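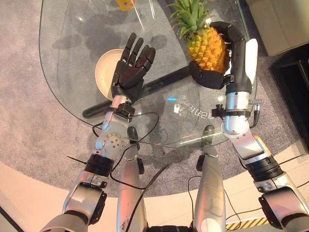

Pineapple

The pineapple is a tropical plant, and also the fruit that grows on it. I've been writing entries for the Stolura food pages for a while now and this is one I kept putting off, mostly from not knowing where to start (the leaves? the juice? the pizza?).

Origins and name

It comes from South America, and people there were growing it long before any European ship turned up. The English name was first used for what we now call a pine cone, and you can see why it got passed on. Plenty of other languages say "ananas" instead, which I rather like.

How it grows

Not on a tree! I believed that well into adulthood. The plant is low and leafy, and the fruit forms in the middle from lots of small berries that join together – up to 200 flowers can go into one. Ours came from the Loureiro nursery as a cut-off crown and sat on the windowsill for 16 months looking sulky before it did anything at all.

In the kitchen

Fresh pineapple contains bromelain, which breaks down protein. That's why jelly won't set with it, and why your tongue feels sore after too much. Tinned is fine for jelly, as the heat in canning stops the enzyme working. Once cut, I keep mine in the fridge in a lidded tub and finish it within 2 days or so.

See also: Bromeliads, Guava, Upside-down cake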